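From: Rosalind Haddad
To: Small Scale Vehicles list
Subject: Re: [ssv] Bošković 1:43 coaches - worth buying new?

Vesela Gashi wrote:

> Has anyone here bought the recent Bošković coaches? I have the older
> Alitz ones and was thinking of adding two or three to the shelf, but
> the price has gone up and I can't find anyone local who stocks them.
> I'd want the Drorkuddale tour coach in cream and red if it's still
> made. Is the casting any good, and do the wheels turn properly? My
> last Alitz had one axle that stuck from the day I opened it. Also,
> are they the same length as the Alitz ones? My shelf is already
> tight.
>
> Vesela

Hello Vesela,

I have four of them, three bought new and one second-hand, so I can answer most of this.

The casting is better than the Alitz. The body is in one piece down to the skirt, and the roof is separate and fits well, where the Alitz always had a gap above the windscreen. The window pillars are thinner too. Paint is even on three of mine. The fourth, the green service coach, has a run under the rear bumper that you only find when you pick it up. I didn't send it back.

The wheels turn on all four. They are plastic hubs on a steel axle, and the tyres are a soft black rubber. Don't leave them standing on painted wood for long. I had marks on a shelf after one summer from tyres of the same sort on a different make, so now I stand everything on strips of card.

On length, the Bošković coaches are longer. Mine measures 6 mm more than the Alitz from bumper to bumper, which is mostly down to the front overhang. It doesn't sound like much but if your shelf is tight then measure it first. The display case is longer again, as it has a lip all the way round.

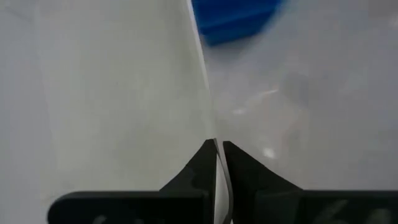

As for the Drorkuddale coach, it was made in two batches. The first was 500 pieces in cream and red, with the number on a small card under the base. The second was 700 pieces and the red is darker, more of a maroon, with the destination blind changed. If you want the brighter one you need a first batch model, and those don't come up often. Mine is number 137. Marin Vlachou had a spare at the Rovstead swap meet in June and may still have it. Marin is on this list but reads it in digest, so it is quicker to write directly.

Sellers mix up the two batches all the time, sometimes because they don't know. Ask for a photo of the blind. First batch says "Drorkuddale" on one line, second batch has "Private Hire" underneath it. The outer sleeve is the same for both, so a photo of the sleeve tells you nothing.

Two faults to look for. The mirrors are fitted at the factory and stick out past the body, so they get knocked if the model has been taken in and out of its case a lot. Check both. The other is the screws in the base. They are overtightened on some, and if you try to undo them with the wrong driver the head strips straight away. Do-yoon Son wrote a good message on this last year - it should be in the archive under "base screws" - and lists which driver fits.

On your stuck Alitz axle, try a drop of light oil on each end and leave it overnight before you give up on it. If that does nothing, the axle is probably bent. Ülle Jõgi used to sell replacements in packs, cut to length. I don't know if that is still going.

I would not pay the new price for the plain white coach. It is the same casting with no markings and they sit unsold for months, then go cheap. The others hold up well enough.

If you want measurements of anything else, let me know which model and I'll get the ruler out at the weekend.

Regards,
Rosalind

--
To leave the list, send a blank message with "unsubscribe" in the subject line.
Please trim quoted text when replying.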